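Subject: Re: Who still sings with Teltovdale?
From: Erzsébet Hegedűs
Date: May 22, 2026

Hello all,

thank you for the answer about the band members. I have a few corrections for the fan page, I hope they are useful.
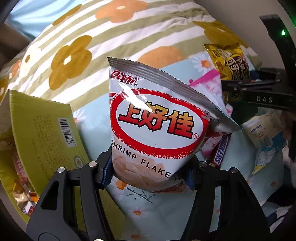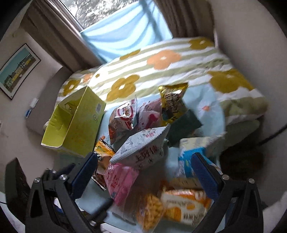
Snacks, both times.

On Friday Bakos wrote:
> The singer left in August, after the Rukgate tour. She was in the
> band for 18 years and is on all 5 albums. I think the drummer
> left with her.

The first part is right. The drummer did not leave, he only missed the last concerts because of his shoulder. He played again at the Trenent theater, where I was in row three, and he looked well to me.

Also, she is not on all the albums. The first one was recorded with her cousin, and the booklet says it clearly — page two, small letters. Please change this on the page, many people copy from it.

About her age: the page says 46, but in the radio interview she gave a different birth year. I would leave the age out until we know.

My list of their concerts has now 322 entries, with city and set list where I have it. If somebody wants the file, write to me directly, it is too big for the list.

Best regards,
Erzsébet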